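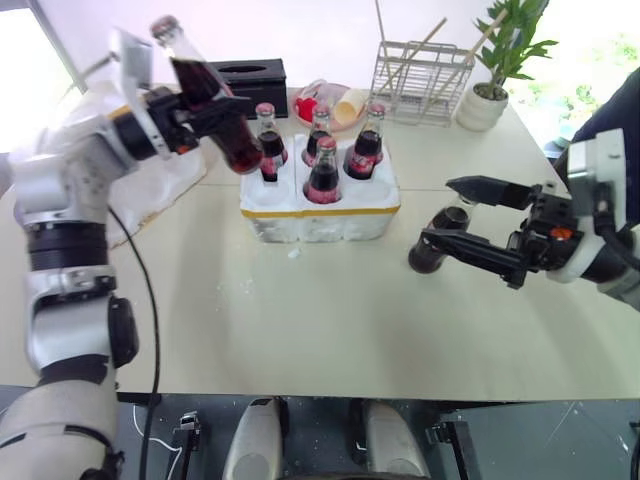 Dikuvcombe Soda Swap: The Gallery

Every June a few of us send each other soda through the mail, at a cost per bottle that would make a wine merchant blush. The rules fit on an index card. It has to be glass, it has to be something the other person can't buy at home, and it has to arrive in one piece. The third rule is where the stories come from.

My box this year traveled 3,000 miles from Marilou Lumanlan, who packs the way other people build ships. I opened it on the cream table by the window a little after 4 in the afternoon, and there was foam in the rug by dinner. Notes follow, in the order I wrote them, which is the order I got thirsty.

The foam
White, molded, with a round slot for each bottle and a thin yellow band along the bottom edge. I have owned chairs with less support. It also sheds. Lift a bottle and you get a little drift of crumbs on the table, and foam crumbs, as anyone who has met one knows, would sooner stick to your sleeve than go in the trash.

The bottles
Dark red soda, silver caps, a pinkish-red band around the lower part of the glass. Standing in their slots they are close to black. Tip one toward the light and it goes maroon, and you start feeling generous about the postage.

The neck
Narrow, so it pours slowly and glugs at you. Marilou says this is part of the charm. Marilou also says this about her car.

The front left slot
First one out. I always start at the front left, in soda as in chocolates. My sister starts in the middle and we don't discuss it.

The table
Pale cream, bought before I took up a hobby involving red liquid. Forty wipes later it is still pale cream, mostly. The black tissue box lives on it all year round and gets promoted to essential equipment during the swap.

The pink plate
Snacks were supposed to be a side event. The round pink plate has been at every opening so far and usually ends up with plastic wrap across it, on the theory that somebody will come back for the rest later. Somebody is generally me.

The tasting
Cherry up front, then something like the inside of a spice drawer. My card says "cough drop, but one you'd ask for again," and I gave it 19 out of a possible 25. Marilou has appealed the score. Appeals are heard over the phone and are always denied.

The return box
Going back to her is a pale ginger called Garba, from the shop behind the Dikuvcombe bus station. It tastes like being told off. I've saved her foam for it, crumbs and all, and we'll see whether it survives the trip west.

Sign-ups for next June open when I get around to making the list. If you were in this year and still owe somebody a box, you know who you are, and so does he.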